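The Striped Curtain

A story by Irina Avram

Posted 2021-09-09 in Short Fiction

I have wanted to write about a village theater for years and years, and this summer I finally did it! It's a short one. Read it with something warm to drink.
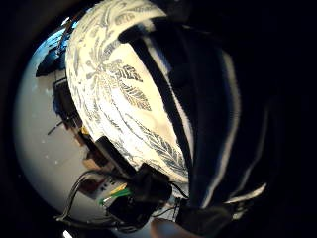
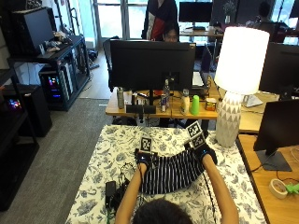
Dark cloth with pale stripes, and leaves on the lighter cloth.

The theater in Nedside had 352 seats, and in the whole of July not one of them had been sat in.

Shabnam Niazi knew this because she had the only key. Her aunt had left it to her along with the building, a tin of coat-check tags and a parrot named Bhutto who could do the first line of every play put on there since he was hatched. He did them all in the same voice, which was her aunt's voice, and the first night Shabnam slept in the flat above the lobby she sat straight up in bed at two in the morning because her dead aunt was downstairs saying, "Is there anyone in this house who can tell me where the silver went?"

"Bhutto," she shouted down the stairs. "Go to sleep!"

"A storm is coming, Captain," said Bhutto.

She lay there laughing until she cried a little, and then she got up and made toast.

What she meant to do was sell. She had a job in the city, at Ulteck, where she wrote the instructions that come folded up very small in the box with your new kettle. She was good at it. She had a desk by a window. A man from the bank had already walked through the theater with his hands behind his back and told her the roof was better than he'd expected, and from the way he said it she understood that he was thinking about what could go under it instead of a stage.

But the curtain came down. That was how it started. She was up on the stage with a broom, and there was a long ripping noise overhead, almost a friendly noise, like somebody opening a very big letter, and the whole thing dropped behind her in a heap with a whump that sent dust rolling out to the tenth row.

"Bravo," said Bhutto from the lobby. She hadn't known he could say that.

It was a striped curtain, dark, with white lines running down it, and it was older than the seats. It had been sewn by hand. When the dust settled she knelt down and turned over a corner to see how bad the tear was, and found writing on the back.

It was in chalk, or it had been chalk once and had soaked in somehow. It said, "Wilorora, second night, I forgot the whole speech and they clapped anyway. Tom."

She pulled the next fold over. "Cold as a fish in here. Full house! Full house! Marian." And under it, smaller, "Marian is standing on my foot."

She pulled and pulled. It went on for yards. People had been waiting back there in the dark for seventy years with nothing to do until their cue, and they had written on the curtain. There were shopping lists. There was a whole quarrel about a hat, with four different people joining in. There was a proposal of marriage, and a bit farther along, in another hand, "Ask me again when you've got your beard off." She sat down cross-legged in the middle of it and read until the light in the high windows turned orange, and her knees were gray to the thigh, and she'd forgotten to eat.

Near the bottom hem she found her aunt.

"Tonight I have the first line and I am so scared I may be sick on the vicar. If I get through it I am never leaving this place."

There wasn't a date. Her aunt would have been nineteen, maybe twenty. Shabnam had only ever known her as a loud old woman in enormous earrings who wasn't frightened of dogs or doctors or the tax office, and she read that line over and over with her hand flat on the cloth.

"Is there anyone in this house," said Bhutto, "who can tell me where the silver went?"

"Was that the one?" Shabnam said. "Was that her first line?"

Bhutto cleaned under his wing.

She called the bank in the morning and asked for more time. Then she went to the bakery and asked who in Nedside could sew, and the girl behind the counter said, "Sew what?" and Shabnam said, "Something the size of a house," and by noon there were people coming up the steps with their own scissors.

Oh, they were wonderful! They came with flasks and cushions, and a man called Tom came with a stick in each hand and had to be helped up onto the stage. He was ninety if he was a day. They spread the curtain out with the back side up, and he went along it very slowly, bent over, until he got to his own name.

"I forgot the whole speech," he read out.

"What was the speech?" somebody asked.

He opened his mouth, and he stood there on his two sticks, and out it came. All of it! Wilorora was a queen, apparently, in a play that a schoolteacher in the next valley had written, and Tom was the messenger who had to tell her that her ships were lost. It lasted a good few minutes and it rhymed. He did the gestures as well as he could with the sticks. When he got to the end there was no sound except a needle being put down on the boards, and then everyone clapped, just as they had the first time, only now he'd earned it.

"Well," said Tom, very pink. "That's been in there all along."

They sewed for 13 days. They used thread so strong it squeaked, and they put the patches on the front so as not to cover one word on the back, which made the front look like a ship's sail after a bad war, and Shabnam loved it more than she had ever loved any piece of cloth in her life. On the last evening six of them hauled on the ropes, and up it went, groaning.

She stayed behind when they'd gone. She turned off the house lights and went around to the dark side, where you could smell the dust and hear the pigeons walking about on the good roof. There was a new piece of chalk in her pocket. She had bought a whole box.

It took her a long time to decide. In the end she wrote, under her aunt's line and a little to the left, "Kettle people told today. They were very nice about it. Shabnam."

Then she went to find out whether Tom knew any more of that play.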